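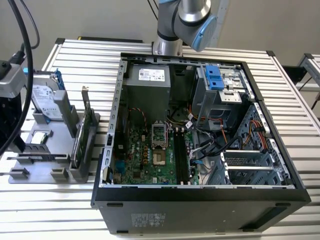
4. Fitting the processor and memory

June 17, 2024
By Mirela Barros

These steps apply to the Trurnberg tower and assume the side panel is already off. Leave the case on its side with the open face up. The power supply stays in.

4.1 Switch off at the wall and unplug the power cord. Wait 15 seconds.

4.2 Touch bare metal on the chassis rim before handling any part.

4.3 Move the red and black fan cable clear of the processor socket.

4.4 Check that the socket's metal bracket is fully raised. Do not touch the gold contacts.

CAUTION: Bent contacts are not covered by the Dudetti parts warranty.

4.5 Hold the processor by its edges, match the corner mark to the mark on the socket and lower it straight down. Do not press on it.

4.6 Close the bracket and secure the lever. Some resistance is normal.

4.7 Open the clips on the 2 black memory slots. Line up the notch in each module and push down evenly at both ends until the clips close.

Note: If you have only one module, use the slot nearer the processor.

4.8 Check that the data cables running to the drive cage are still seated at the motherboard end. They are easily knocked loose during step 4.7. The blue latch on the cage can stay as it is.

4.9 Go to section 5 to fit the cooler. Do not power up the computer without it.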